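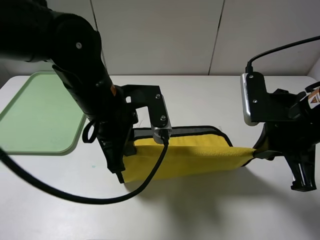
Foire aux questions : le kit bi-bras Hestitz pour le pliage de textile

Vous êtes nombreux à m'écrire au sujet du kit, et je réponds souvent aux mêmes questions, alors je les ai regroupées sur cette page. Je loue et j'installe le Hestitz depuis mon atelier de Grindberg, je le règle moi-même, et je vous dis aussi ce qui m'agace dedans.

Qu'est-ce que je reçois au juste ?

Deux bras noirs, leurs pinces, une caméra par poignet avec son support, les câbles, le boîtier de commande et le logiciel Salinas déjà installé. La table n'est pas fournie ! On me la demande à chaque fois. Prenez un plateau blanc, mat, bien stable, et évitez le verre, les caméras détestent les reflets. Les chiffons non plus ne sont pas dans le carton, mais ça, je pense que vous en avez.

Combien ça coûte ?

La location est à 1 436 euros par mois, installation comprise si vous êtes à moins de 70 kilomètres de l'atelier. Au-delà, je facture le déplacement. Avec la formule suivi (je me connecte à distance, je corrige vos réglages, je réponds au téléphone même quand je suis grognon), on passe à 1 657 euros. Pas d'engagement au-delà du premier mois.

Quels textiles est-ce que ça manipule ?

Je commence toujours par la microfibre, et c'est celle que je vous conseille pour débuter : un rectangle jaune avec une bordure gris foncé, sur fond blanc, les caméras n'ont aucun mal à trouver les bords. Les torchons en coton passent bien aussi. Le lin raide, c'est plus capricieux, et les draps, oubliez, les bras n'ont pas l'allonge. Les tissus blancs sur table blanche, vous imaginez... dans ce cas je vous fais poser un tapis de couleur.

Comment se passe un cycle ?

Le linge est posé à plat entre les deux bras, les pinces viennent au-dessus, doigts vers la table, et chaque caméra regarde sa moitié du tissu. Ensuite les bras prennent chacun une extrémité, tendent, rabattent, reposent. Si une prise rate, Salinas relance une tentative, puis s'arrête et vous appelle avec un bip (assez pénible, le bip, mais il se règle).

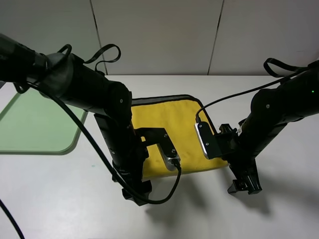

Et les câbles, ça ne gêne pas ?

Si, un peu ! C'est mon principal reproche au kit. Le câble de caméra du bras gauche est long, il traîne sur la table et fait une grande boucle avant de remonter. Gardez-le assez lâche pour que le poignet tourne librement, mais surveillez qu'il ne passe pas entre les doigts de la pince. J'ai réclamé un modèle plus court au fabricant, j'attends toujours.

Faut-il savoir programmer ?

Non. Vous guidez les bras pour montrer le geste, Salinas enregistre, vous recommencez. Comptez 40 démonstrations pour un pliage simple, en changeant un peu la position du chiffon à chaque fois. C'est répétitif, mettez de la musique. Si vous savez programmer, l'interface est ouverte et vous pourrez bricoler tout ce que vous voulez, je suis même preneuse de vos scripts.

Est-ce que le pli est joli ?

Ça dépend de ce que vous appelez joli, et je préfère être franche là-dessus. On obtient un paquet compact, à peu près rectangulaire, mais les bords ne tombent pas pile les uns sur les autres comme dans une vitrine de magasin. La bordure ondule un peu là où les épaisseurs se superposent. Pour ranger des chiffons d'entretien dans un bac, c'est largement suffisant. Pour du linge d'hôtel, je vous dirais plutôt d'attendre, ou de venir essayer avec vos serviettes avant de signer quoi que ce soit.
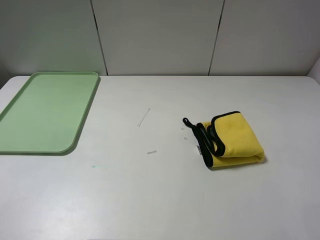

Regardez aussi la boucle d'accroche et l'étiquette si vos chiffons en ont. Ce sont de petites choses qui dépassent, et une pince peut très bien attraper la boucle en croyant tenir un coin. Moi je fais mes démonstrations avec la boucle toujours du même côté, et chez les clients qui l'acceptent, on la coupe. Pensez également à passer un coup sur la table entre deux séries : les petits bouts de plastique et les miettes n'empêchent pas les bras de travailler, mais les caméras peuvent s'y intéresser de trop près.

Et la sécurité ?

Lisez les étiquettes d'avertissement orange sur les poignets, elles ne sont pas là pour décorer. Pas de mains sur la table pendant un cycle, l'arrêt d'urgence à portée, cheveux attachés. Avec des enfants dans la pièce, on coupe tout.

Puis-je le voir tourner avant de louer ?

Avec plaisir ! Je fais des démonstrations le mardi à l'atelier, sur rendez-vous, et je passe à Cerkach en février pour ceux qui habitent de ce côté-là. Apportez vos propres textiles, propres et secs de préférence, et prévoyez une bonne heure. Pour réserver, utilisez le formulaire de contact en précisant le type de linge et ses dimensions.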